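Setting Up Your Reading Order in Lesirix

Section 6: Long-running heroes, reboots and couples who can't make up their minds

Okay, so by now you've got your collection loaded (if you haven't, go back to section 2, I'll wait) and you're looking at a big pile of issues sorted by cover month. That's fine for a short series. It's a mess for something like Hundorden, which has been relaunched with a new number one more often than I've changed apartments. My own Hundorden shelf has 210 issues on it and three of them are called issue 1!

I use this series all through the section, together with its spin-off Kindden, so if you want to follow along with the sample library, open that first.

Before you start

You'll need the desktop version. The phone app lets you read an order but you can't build one on it. Save a backup too: File, then Export Library, and put it somewhere you'll remember.

Building a continuity

1. Open the Orders tab and click New Order. Give it a name you'll recognize later. Mine was called "hundorden real one" for a year, and I regret it.

2. Pick a starting era. For Hundorden I go with the Harbor era, which is where the Lamplighter gets her second costume and the book gets good. You can start earlier if you like talking dogs.

3. Drag the main series in first. Only the main series! I know the annuals are sitting right there. Leave them.

4. Click Find Breaks. Lesirix looks for places where the numbering jumps and puts a gray line between those issues. Each gray line is a guess at a reboot, and it guesses wrong when a book just skipped a month.

5. Go line by line and choose Hard, Soft or None. Hard means the characters forget everything. Soft means they forget only what the new writer didn't care for. The Hundorden relaunch with the drowned city is Soft, whatever the letter column told you at the time.

6. Now add the annuals and one-shots. They land at the bottom in a box marked Loose. Drag each one up to where it belongs and let go when the blue bar shows.

Note: If the blue bar doesn't show, the order is locked. Click the little padlock next to the title. I've forgotten this every single time.

Caution: Don't click Sort by Date after step 6. It throws out every move you made by hand, and Undo only goes back one step. I lost an evening to that button, and it was the evening I'd finally worked out where the Symonenko crossover goes.

Tracking a romance across a reboot

This is my favorite part of the program and hardly any of my friends touch it. You can tag a pair of characters and Lesirix will pull out just the issues where the two of them share a story.

7. Open any issue and click Add Pair. Type both names. For the Lamplighter and Captain Rusk, type "Rusk" alone and choose the one with the eye patch, as the other Rusk is his uncle.

8. Set a status: Together, Apart, Married, Dead or Complicated. You can choose two. (Dead and Complicated gets a lot of use.)

9. At each gray line, decide what carries over. On a Hard break the status goes back to blank. On a Soft break it keeps going unless you change it, so check the first issue after the line.

10. Click View Thread. The Lamplighter and Rusk come out at 168 issues, including the long stretch where she was with the Kindden prince and Rusk only turned up to look sad on rooftops. I have strong feelings about the prince. They're in section 9.

Note: Dream stories and alternate worlds count as appearances. To leave them out, tick Main World Only at the top of the thread.

Note: The shared database had 1,795 pairs in it when I last looked in November, so search before you make your own. Hryhorii Kostiuk put in most of the Symonenko ones and his notes are very good, spoilers and all.

If the thread looks wrong

Missing issues usually come down to a code name. When somebody else wears the mask for a year, the program thinks it's the same person. Open the character, click Identities, and give each wearer a first and last issue. Then go back to the thread and press Refresh. It takes around a minute on a big library, and the window goes white while it works. Leave it alone and it comes back.

Clones get their own entry. Robot doubles too, even the nice one.

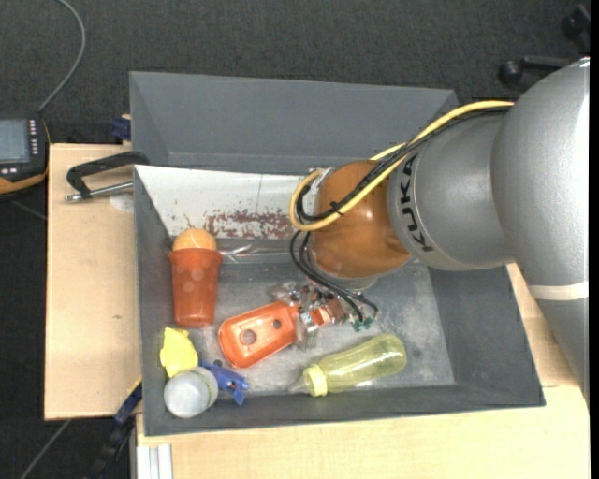
Can one issue sit in two different orders?

Any issue can go in as many orders as you want, and your notes and read marks follow it everywhere. The Hard, Soft and None settings belong to each order separately, so you'll need to set those again.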